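Home | Issues | Authors | Contact

3.2 Sorting small items

At the Judville site, staff kept small items in clear organisers with four compartments. Over 42 days we noted where each thing was put back.
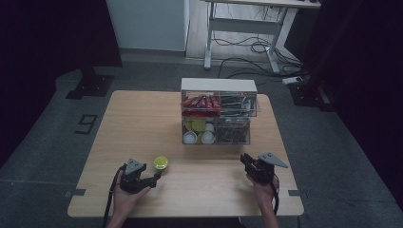
Figure 2. Organiser on a shared table, red packets upper left, cups and lids lower left.

Léonie Texier replied that cups should have a box of their own, as they take up room and get used most. Packets went back to the right place more often than lids - 203 of 225 returns.

Last updated: Wed 16 July

Comments
Fabrice: Were the compartments labelled?
Surachet: We do this at work. The lids still wander.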